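Home Papers Sections References Contact

Last updated May 9, 2020

4. Brick, cobble and what people call them

4.1 The trouble with wall words

Readers who have stayed with us this far will remember that the survey was never meant to be about walls at all. We set out to learn which everyday words people in Bondcombe use for the outside parts of their homes, and we expected most of the disagreement to be over paths, steps and yards. Walls were put into the form almost as an afterthought, and yet they gave us more to think about than everything else put together, so we hope we may be forgiven for giving them a section of their own.

The form went out to 2503 households across the old town and the newer estate at Cendden, and 1028 came back filled in well enough to use. We were touched by how much care people had taken. Many wrote in the margins, and a good few carried on over the back of the sheet to tell us what a grandparent used to say, or to correct the spelling we had printed. Those extra remarks were not part of the plan, but we have kept them all, and we lean on them quite heavily in what follows.

4.2 When two materials meet

A wall built of one material gives people very little to argue over. Red brick is "brick" to nearly everyone, whether they live in the old town or in Cendden, and the only real variety is in the words for its colour. The fun begins where brick and stone stand close together, as they do in the kind of setting shown in Figure 8, and a person has to decide whether one word will do for both. In the old town the usual answer was to name the stone and leave the brick to look after itself. In Cendden it was quite the other way about, and "the brick side" was often taken to cover the whole lot.

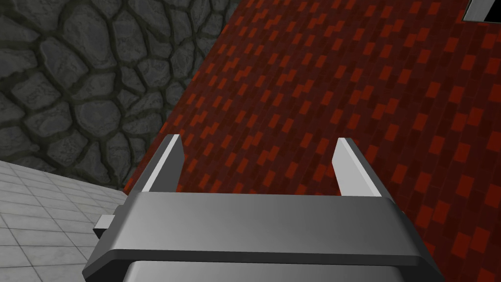
Figure 8. Rendered view of a large red brick surface, with a dark grey cobblestone wall at upper left and pale grey floor tiles at lower left.

"Cobble" deserves a few words to itself. Dictionaries tend to think of cobbles as something underfoot, and we had rather assumed the same when we drew up the form, which offered the word under paving and nowhere else. Our respondents put us right very firmly. People crossed out our heading and wrote "cobble wall" above it, or "cobbled wall", or, on the lanes nearest the church, simply "the cobbles", with no sense that this might be mistaken for the road. We asked a small group about this in follow-up talks, and they were puzzled that we should find it puzzling. If you walked along it you meant the road, and if you leaned on it you meant the wall.

The Mnguni glossary, which covers the farms on the higher ground, lists a similar use but marks it as rare. We suspect it was always commoner than the glossary allows. Its makers worked mostly with written sources, such as leases and repair bills, and the people who drew those up liked to sound proper. A builder might well say "cobbles" all day long and still write "stone walling" on the bill when evening came. 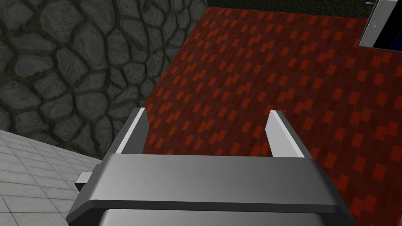
Age made less of a difference than we had supposed it would. Older people did use more of the local words, and used them more freely, but the younger ones very nearly always knew them, and several told us they used them at home and dropped them at work. Length of stay mattered a good deal more. Those who had lived in the same house for more than 12 years gave answers much like those of their neighbours, wherever they had first come from, and this was true on both sides of the river. We find that rather cheering, and we come back to it in the closing section.

4.3 A note on floors

Floors can be dealt with more quickly. "Tiles" was the common word both indoors and out, and "flags" was kept for large stones laid outside. The one real surprise came from the houses behind the Clumier works, where some eight replies gave "the cold" as a name for a tiled kitchen floor, as in "don't stand on the cold in your socks". We have not found it in print anywhere. All of these replies came from one street, so it may be a joke that spread between neighbours and stuck. We went back in January to ask again, and were told the same thing on two doorsteps, with perfectly straight faces, so the word has gone into our list with a query beside it.

Contact the authors | Copyright the authors | Back to top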